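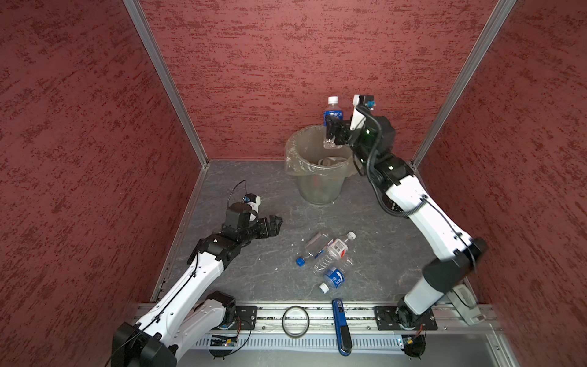 Fixed camera view of the cell: both arms, the lined bin, and bottles on the gray floor. The right arm holds a bottle over the bin.

Stolla Cell: Setup and Care Notes

Maintainer: Hsin-yi Choi
Last revised: Apr 12, 2026

Scope

These notes cover the physical side of the Stolla bin-sorting cell: enclosure, arms, cameras, cables, bin and props. The control software has its own README in the Wernine repository. Read this file before you power the arms, change a camera or move anything bolted to the front rail.

Layout

The cell is a small walled enclosure with an aluminum frame. Two arms are mounted at the front rail and reach in toward the back wall. The walls have a mottled red finish. Do not wipe them with solvent. The floor is a gray marbled surface. Cracks and scuffs that do not catch a fingernail can stay. Anything deeper goes in the surface log.

Left and right are always given as seen from the fixed camera. Older Fung logs used the operator's left and right in a few places, and those entries were corrected in July.

Power-up

1. Turn off the arm supply and check that both arms can be moved by hand.
2. Park each arm in its rest pose, gripper open, clear of the bin.
3. Check the mounting bolts at both bases. If one turns, take it out, clean the thread and refit it.
4. Connect the left arm, then the right. The config file binds ports in that order.
5. Turn on the supply and run the home routine one arm at a time.
6. Close and open each gripper twice with nothing in it.

If an arm stops partway through homing, cut the supply before touching it. Do not push the joint past the stop point while it is powered.

Cables

Cables along the links are clipped at intervals. The slack at each joint has to allow the full range of travel, and the loop behind each wrist camera has to stay free of the jaws. After replacing a cable, move the arm slowly through its range with the supply off and watch the elbow first. Most of our failures have been there.

Spiral wrap on the right arm is replaced when it opens up or slides. Start at the base end and leave the last turn loose at the joint.

Wrist cameras

Each arm carries one small camera module above the gripper. The view must include both fingers at the bottom of the picture when the gripper is open. If only one finger shows, the bracket has rotated. Loosen it, turn it back and repeat the hand-eye calibration. A lens that looks soft at bin distance should be cleaned before it is refocused.

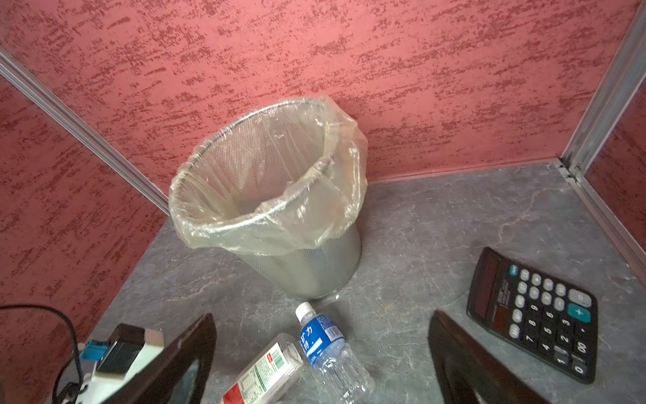
Wrist camera view with the mesh wastebasket. A gripper finger shows on each side of the bottle; box at left, calculator at right.

Bins and liners

Two bin types are in use, a translucent one and a silver mesh one. Both stand near the back wall. Set the type in the session header whenever the bin is changed. Fold the liner over the rim all the way around and press it down. A liner that stands up above the rim can catch on the fingers at release. Change it when it tears or when the fold will no longer stay down.

Props

Bottles go back to the prop shelf with their caps on. Bottles may be used while partly crushed, but take out any that leak or have a label coming off. Boxes and the calculator are placed by hand and must lie flat. Remove the calculator's battery before long storage.

Gripper fingers

Wipe the finger pads with a damp cloth at the end of a session and let them dry. Change pads as a pair. A new pair needs the closing limit set again: close on a bottle at low force, read the position, and enter it under grip_close in the Sokier config.

Service intervals

Base bolts: every 11 sessions
Finger pads: inspect every 11 sessions, replace every 26
Hand-eye calibration: every 26 sessions, and after any bracket work
Wrist camera lenses: before each session

Known problems

The right wrist camera sometimes drops off the bus after a fast elbow move. Reseat the plug at the camera end, then restart the camera process. The arm does not need to be homed again.

The liner fold on the mesh bin creeps down during long sessions. Refold it between episodes with both arms parked.

Send corrections to Hsin-yi Choi, with the session number and the arm concerned.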